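Closisska brings hand-finished fabric butterflies to spring tables and windows

Presus, April. Closisska, the small decorations studio run by Reet Lill and Margus Laur, is opening orders for its new spring line of artificial butterflies. The first run is 3000 pieces, with 4000 more planned for early summer, and the studio is thrilled to be sending them out at last!

The butterflies have translucent fabric wings in a pale blue-white and small light-green bodies. They come in two sizes, and most shops that tried the early pieces ended up mixing them, a larger one in the middle of a table with a smaller one or two farther off.

"We kept going back and forth on the color," said Reet Lill, who draws the wing shapes. "We had a yellow and a very bright pink, and they were fun, but they fought with everything you put near them. The pale ones look lovely against real flowers, against paper flowers, against a plain curtain. When light comes through the wings you get that soft edge, and I still stop and look at it every time."

The fabric is cut at the studio's workroom in Trukar. Wings are shaped by hand and opened out before packing, and buyers can adjust them a little once they are out of the box. Margus Laur, who looks after finishing, suggests holding the body between two fingers and easing each wing into place from the base. Pulling on the tips can stretch the fabric.

The line was shown to local florists and gift shops last month at the Nambiar hall, where 300 sample pieces were set out among printed flower panels and on bare white tabletops. Florists asked mostly about wreaths and cake tables. One school took a box for its spring play, and a bakery owner wanted to know whether they could hang in a window (they can, on a thin thread tied behind the wings).

"People picked them up right away, which made us so happy," said Margus Laur. "Children especially. We brought a stack of order forms and had to copy more before lunch."

The butterflies are meant for indoor use. Dust can be taken off with a soft, dry brush. They should be kept away from candles and stored flat, with a sheet of tissue between layers. Boxes hold either one size or a mix of both, and shops may combine them in a single order.

Orders from shops, florists and schools open this month. The studio will fill them in the order they arrive, and the first 702 boxes will include a printed card with Reet Lill's wing drawings. Visitors are welcome at the Trukar workroom in the mornings, from 9 until noon, and sample pieces can be handled there.

Press contact: Margus Laur, Closisska, Trukar workroom
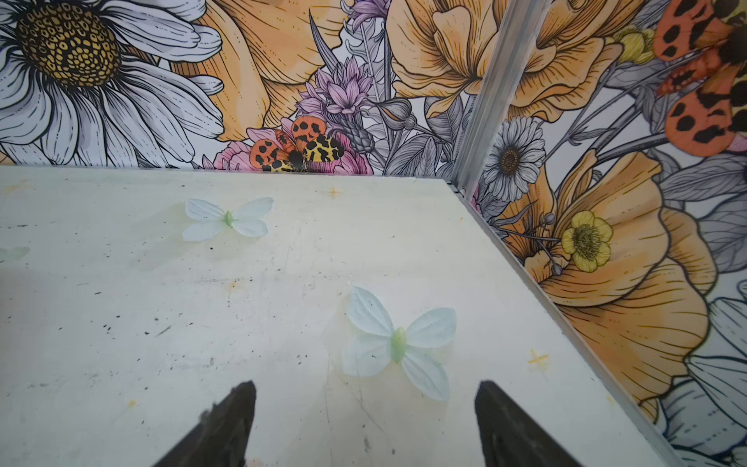
Pale blue-white fabric butterflies with light-green bodies, with a printed floral backdrop behind.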